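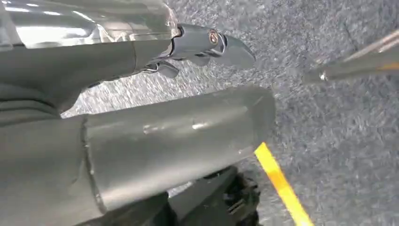
10 min read

Figure 2. Bright bands of light along the curved upper face of a polished metal surface. The highlights are pale white and the areas between them are soft grey.

4. Everyday words for shine

4.1 Background to the word task

Speakers of English have a large set of words for the way a surface returns light, and most adults use only a few of them in ordinary talk. Earlier sections dealt with the printed sources, mainly the Pillanier household manuals and the Stomcombe sale catalogs. In those texts the choice of word follows trade habit. A catalog writer calls a tray "bright" or "burnished" in part to signal its grade to a buyer who already knows the code. Spoken use has no such code, and we wanted to know which distinctions survive without it.

Metal is a useful case. A curved metal surface of the kind in Figure 2 does not have one brightness. It has narrow highlights, wider pale areas and darker areas that take their tone from whatever is nearby. A speaker who calls the whole thing "shiny" has put all of this under one word. A speaker who calls it "gleaming" has done the same, but with a stronger claim about its condition. The manuals keep these apart with some care. "Shiny" is used there for any surface that shows a highlight, while "gleaming" is kept for surfaces that someone has worked on.

4.2 Participants and procedure

The task was completed by 133 adults, all of whom grew up speaking English at home. They were recruited through evening classes in Graltthorpe and were not told that the study concerned words for surfaces. Each person took part in a single session at a table by a window with the blinds closed and the ceiling lights on. Juška ran all the sessions.

Participants were given household items one at a time and asked to say how each looked to someone who could not see it. The items included spoons, door handles, a glazed bowl, a waxed board and a length of satin ribbon. Handling was allowed. There was no time limit, and the person running the session did not use any surface word until the participant had used one first. Answers were recorded and typed up in full, including false starts.

Two coders then marked every word or phrase that referred to how the surface looked under light. Words for color were marked only where the speaker tied them to light, as in "it goes white along the top." Disagreements were settled by going back to the recording. Most of these concerned "clean," which some speakers use as a word for shine and others do not - the tone of voice often decided it.

4.3 Results

"Shiny" was by far the most common choice and was used for every item in the set, including the ribbon and the waxed board. "Polished" came next but was limited to metal and wood. Several speakers used it for spoons that had never been polished, and when asked about this they said they meant the look and had no view on how it came about. This differs from the manuals, where "polished" always reports an action.

"Glossy" was close to absent for metal. It was the preferred word for the bowl, and older speakers also used it for the board. We had expected "gleaming" to appear more often than it did. Where it was used, it was often marked as a borrowed or joking term, with a change of voice or the phrase "as they say."

Speakers who went beyond a single word nearly always turned to location. They said where the light was, as in "a line down the side" or "bright on the bend." This was most frequent with curved metal and least frequent with the ribbon, for which speakers tended to describe movement. We found no case in which a speaker gave the location of a dark area without first giving the location of a bright one.

4.4 Comparison with the printed sources

The spoken answers agree with the later manuals more closely than with the earlier ones. Grigaitė (see Section 2) suggested that the older distinction between natural and worked shine was already weak by the time the last Pillanier volume appeared, and our results fit that view. They do not fit the account in Ramanauskas, in which spoken use is treated as the source of the trade terms. Only "bright" shows any overlap that would support this, and its spoken meaning is broad enough to cover a lamp, a room or a coat of yellow paint.

The treatment of "dull" is taken up in Section 5, together with the answers that had to be set aside for poor sound.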